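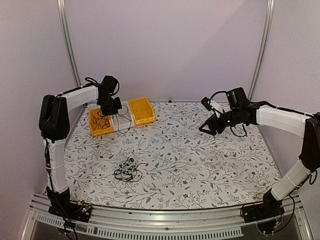

3 Setting up the cable sorting task in Sendness

Use this section once both arms are homed and the camera streams are running. It covers bin regions, the cable detector, grasp planning and the first dry run. Joint calibration is dealt with in section 2.

3.1 Defining the bin regions

1. Open the Workspace tab and select the fixed camera view.

2. Draw one region for each bin. Name them left, middle and right as seen by that camera. The names are used in the task file and in every log line, so keep them short and without spaces.

3. Set the material of each region. Yellow bins take the setting "solid". Translucent bins take "clear", which tells the detector to ignore any surface pattern seen through the walls.

4. Save the regions and switch to the wrist camera view. The projected outlines should follow the rims of the bins. If an outline is shifted sideways by the same amount on all bins, repeat the wrist camera calibration. If only one is shifted, the bin has been moved: redraw that region.

Note: Regions are stored with the workspace and not with the task. Loading another task does not clear them.

3.2 Tuning the cable detector

1. Clear the work area of cables and press Learn background. Leave the bins in place. On a patterned mat the detector needs the full 17 background images. Do not stop it early.

2. Put the cables back and press Detect. Each cable found is drawn as a single line with a marker at both ends.

3. Raise the minimum length until the printed stems on the mat are no longer picked up. Go up in steps of 2.

4. Look for markers on fixed dark items, such as anything attached to the trim at the rear. Cover these with an exclusion zone.

5. Where cables lie in a tangle, expect end markers to be missing. The planner accepts a cable with one known end, and will also accept none if "Grasp anywhere" is ticked.

Caution: Do not draw an exclusion zone over any part of a bin. The planner treats excluded areas as empty and may send the gripper through a rim.

3.3 Grasp and carry settings

1. Under Planning, choose which arm serves each region. An arm will not enter a region assigned to the other one unless "Shared" is set, in which case the second arm waits until the first has left.

2. Set the finger closing force to Low. The fingers should meet on the cable with no visible slip during the lift.

3. Set the carry height from the tallest rim, then add the slack allowance. Stiff cable does not hang straight down from the fingers.

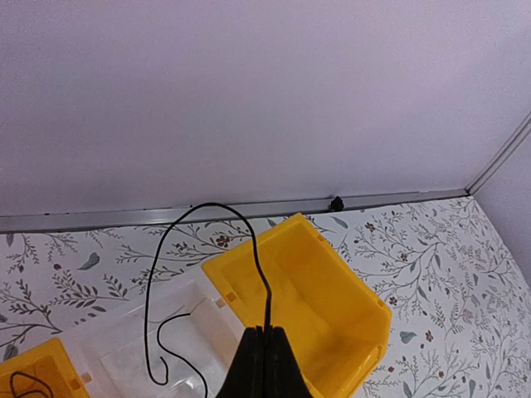 Grurent, 27 February 2022

Additional note on slack. With the cable pinched between closed fingers above the join between the clear bin and the yellow one, the free length can stand up in a tall loop near the rear trim and come down again with its end inside the clear bin. The gripper position alone does not show which bin the cable is over. Sendness therefore follows the whole line when "Track free end" is on, and reports both the grasp point and the end point. Leave this option on for all sorting tasks.

If the two points fall in different regions, the planner holds the arm and raises message 231. To clear it:

1. Check in the wrist view that the marked end is the real one. Over a clear bin, a false end is often found at the rim.

2. If the end is correct, press Re-plan. The arm lifts straight up before it moves sideways.

3. If the message comes back after 3 attempts, press Release here, run Detect again and choose a grasp point closer to the end.

Caution: Release here opens the fingers at once, wherever the arm is. Keep hands away from the bins.

M. Dinu, Rakitach

3.4 Dry run

1. Set the speed to Slow and tick "Stop before each grasp".

2. Press Run and confirm each step from the keyboard.

3. Save the log under the name of the workspace. It is needed for section 4.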